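Handout 6 – Automation on the floor: who does what afterward

Course: Work and Technology, second term
Instructor: Syafiqah Purba

Read before class. Bring the one-page task list you wrote for handout 5. We will use it in the second half.

## 1. Where we left off

Last time we split jobs into tasks. A job title like "packer" or "line inspector" covers many small tasks, and they differ in how easy they are to hand to a machine. When a company says it is "automating packing," it usually means a few of those tasks. The rest stay with people, or turn into something else, or get dropped without anyone deciding to drop them.

Three terms from last week that you need today:

- **Task**: one piece of work with a start and an end you could point to.
- **Handoff**: the moment work passes from one person or machine to another.
- **Residual work**: what is left for people once the machine has its share.

Residual work is the main topic of this handout.

## 2. The Stornero case

Stornero is a regional warehouse that sorts and repacks small mixed goods for shops. Before the change, 382 people worked there across all shifts. In August the company put in sorting arms supplied by Piras, first on one line and later on the others. A year on, headcount was 329. Most of the drop came from people leaving and not being replaced. Management called this "natural." The workers we interviewed mostly did not use that word.

The headcount number gets the most attention in class every year, so let's deal with it early. It tells you how many people are employed. It says nothing about what the remaining people do all day, how tired they are, what they are paid for, or who gets blamed when an order goes out wrong. For that you have to look at the tasks.

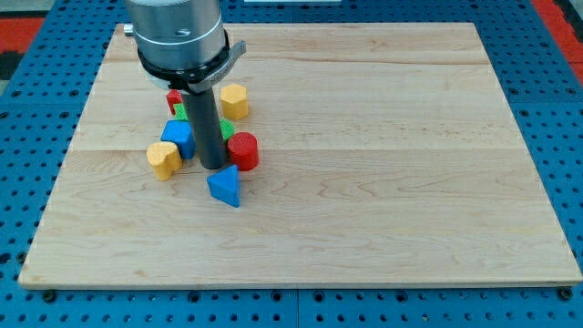

Sorting mixed items was the task Stornero managers thought of as simple. New hires were put on it in their first week, and it was paid at the lowest grade. Look at it from the point of view of the arm and it gets harder. A prism, a cylinder and a lobed piece each sit differently on a board, and when they are bunched together one piece can partly hide the next. The green blocks behind the rod are a fair example: from this side you get only part of each one. A person would lean over or push something aside with a finger and hardly notice doing it. In a task list that step is nearly always missing, and the people who write the list are often surprised when the machine needs help with it.

At Stornero this missing step turned into a job. It is called "line support" on the schedule. One person watches 2 lines, spreads out items that have bunched up, and clears stops.

## 3. What changed for the people there

From the interviews, grouped by theme:

**Pace.** Before, sorters set their own speed within a shift target. Line support staff respond to stops, and the stops come when they come. Several people said the quiet stretches were more tiring than the busy ones. You can't sit down or start anything else.

**Skill.** Experienced sorters knew which goods came in mislabeled and from which supplier. The new setup has no place to write this down. Some of it was passed on by word of mouth and some left with the people who left.

**Pay.** Line support was first graded the same as sorting. Jarrah Rewi, a shift lead who had moved up from sorting, argued for a higher grade on the grounds that support staff now made decisions that used to belong to the lead. The grade was raised after two rounds of talks. Night shift got it later than day shift.

**Responsibility.** When a wrong item went out, the old rule was simple: the sorter's number was on the tray. Now the tray has a line number on it. The support person on that line was asked to explain errors they had no part in. This caused more bad feeling than the pay question, going by how often it came up.

**Contact.** Sorting tables seated four. People talked. Line support stands alone between the lines – you can see your coworkers but you can't hear them.

## 4. A comparison: Bramel

Bramel is smaller, with 100 employees, and does similar work. It brought in arms from the same supplier but kept the sorting tables and sent only the uniform goods to the arms. Mixed goods stayed with people.

Output per hour went up less than at Stornero. Bramel also moved sorters through both areas during a shift, so most of them learned to clear stops. The plant manager told us this was done because the floor was too small to separate the two areas, and it was never written up as a plan. Keep that in mind when you read about "strategies" in the company reports. They are often written afterward.

## 5. For discussion

1. Take one task from your own list. Write down every movement in it, including the ones you would be embarrassed to call work. Mark any step where you look again or move something to see better.
2. Who should answer for an error on an automated line? Give the rule in one sentence, then test it on a night shift with one support person.
3. Is line support a new job or a part of the old one? Your answer should affect the pay grade. Say how.

## 6. Reading

- The Runutlow report, chapters 2 and 4. Skip the appendix on costs, we come back to it in handout 8.
- Interview extracts, Stornero, day and night shift (in the course folder). Read at least one of each.

Short paper topics are due at the start of next class. One paragraph is enough.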